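Do I need to move the furniture around when recording demos, or just the stuff on it?

gripes_and_grippers

I have inherited the job of recording teleop demos for our arm. It's a shelf-and-drawer setup: put the book back, open the drawer, close the drawer, repeat until retirement. So far I have 323 episodes, all with the bookcase in exactly the same place, since it is heavy and I am not.

The policy I trained on them does very well as long as nothing in the room has changed since I recorded it. I nudged the bookcase a hand's width to the left and it reached with total confidence for the spot where the book used to be. The wrist camera was looking straight at the book at the time, for what that's worth.

My boss at Broniteck says to just collect more. More of what? Do I shove the furniture around between episodes, shuffle the objects, or both? And should I toss the episodes where I fumbled and had to try again? There are a lot of those. I was learning.

melotura_mike

just augment the images. crop and color jitter. worked for me

Orhun Bilgin

Cropping won't save you here. Jitter teaches the thing that wood can be a slightly different color, and your trouble is that it has memorized a path through the air. With the furniture fixed, it can get a low training loss while barely glancing at the cameras, so that's what it learned to do. I've had interns like that.

What worked for us on the Trorkden project, in the order I'd do it again:

Move the base of whatever is easier to move. If the bookcase is a beast, put the arm's table on casters with locks and shift that. Redo your camera calibration afterward if anything downstream uses it. I skipped this once and spent most of August blaming the gripper.

We used 4 placements with 30 episodes each before adding anything fancy, and that beat the 654 episodes we'd recorded from one spot. I did not enjoy presenting that chart.

Shuffle the objects within each placement, every episode, including the ones you never touch. If the clutter only ever sits one way, the policy will treat it as a landmark. Ours steered by a coffee mug for two weeks.

Keep the fumbles if you recovered and finished the job. A miss followed by a decent second try is the only place it will ever see how to get out of trouble. Toss the ones where you gave up, hit the stop, or sat there deciding what to do. Long pauses are poison. It will learn to pause too, and then you get to watch it think.

Start poses matter as well. If every episode begins from the same home position, vary that a bit.

One more thing, on the wrist view. Go through a few episodes with only that camera on screen and see if you could do the task yourself from it. Near a drawer it gets very close and very tilted, and half of what you think it sees is wood grain. That's fine as long as the fixed camera covers the rest, but check that both streams are really in sync. Ours were off by several frames and we put it down to "policy personality."

My own setup, for comparison: 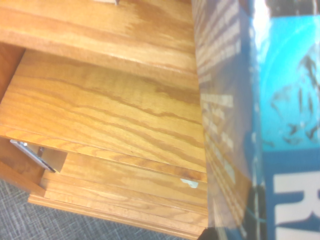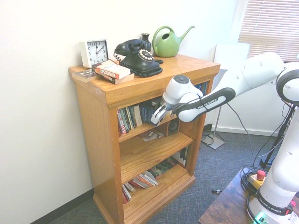

First one is the wrist camera down by a partly open drawer, second is the fixed camera with the gripper at the upper shelf.

dai_user_again

Agree with Orhun on most of it, but I'd go easy on the fumbles. We kept all of ours and ended up with an arm that missed on purpose, then corrected beautifully. Now I tag them while recording (one key on the keyboard, nothing clever) and only let a small share into training. You can always add more back in.

Also write down which placement each episode belongs to. Put it in the file name, put it anywhere. I said I'd remember and I did not. If you hold one whole placement out for testing you'll get a much more depressing number, and that's the one to show your boss.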